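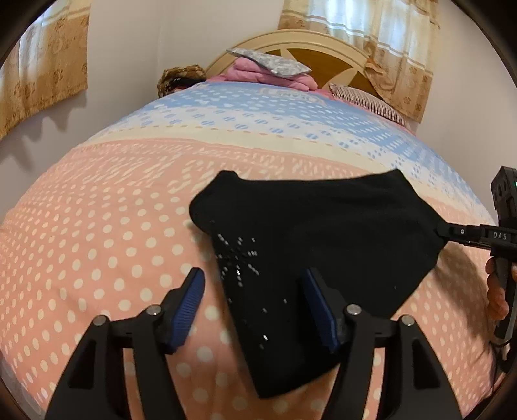

Black cloth with white and silver specks, on the bedspread

Flidedcombe Textile Open Day: Was It Worth the Drive?

I went to the Flidedcombe open day on a Saturday in April because my sister-in-law had a spare ticket and because I have been hearing about the Wastevar mill for two years. Everyone who sews seems to have an opinion about it. The pitch is that old clothes go in one end and good new yarn comes out the other, and you can buy the results in the shop by the gate. I had my doubts going in and I still have most of them.

Parking was in a field. The gates were supposed to open at 10 and opened closer to 10:30, by which time the line went back past the bus stop. Tickets were $6, tea extra.

Our group was led by Ikechukwu Anozie, who has worked on the sorting floor and knows it well. He was the best part of the day. He talked about zippers for a good ten minutes and I would have listened to ten more. Zippers, snaps, rivets and glued-on trim all have to come off before anything can be shredded, and most of that is still done by people at long tables with seam rippers and cutters. Glitter and foil prints are a headache. Someone asked what happens to the pieces with too much trim on them and he said they go in a separate bale and are sold on. Sold on to whom? He didn't know, and I believe him, but somebody there must.

After that came the shredding room, which we saw through a window, and the carding room, which we didn't see at all. The sign on the door said maintenance. A woman behind me had been last year and said it had the same sign then.

The talk in the canteen was given by Eckhard Nolte, and this is where I got grumpy. There was a slide that said 1,151 tons and under it the word "diverted." Diverted from what, and over how long, was not on the slide. I asked. I was told it was a cumulative figure. I asked when they started counting and was told there would be time for questions at the end, and then there wasn't. The next slide said their Vomine yarn was 100 percent recovered fiber. The label on the Vomine cones in the shop says "recovered fiber with binding thread." Maybe both can be true if you leave out the thread. I would have liked to hear someone say so.

The shop itself was fine. Liliana Greco was running a small mending table near the register and fixed the cuff on my jacket while we chatted, no charge, a very neat job. The Fashola blankets were nice to the touch and priced like it. I bought 3 cones of gray Vomine to see how it knits up. First impression: it splits, and it sheds on a dark sweater. I'll try it on bigger needles before I write it off.

Efe and Ese Iyamu came along with us and liked it more than I did. Efe thought I was being hard on a small place, and Ese bought a blanket.

If you go, wear closed shoes, since they turn people in sandals away from the sorting floor. Bring a sandwich. Ask for Anozie's group, and ask about the carding room.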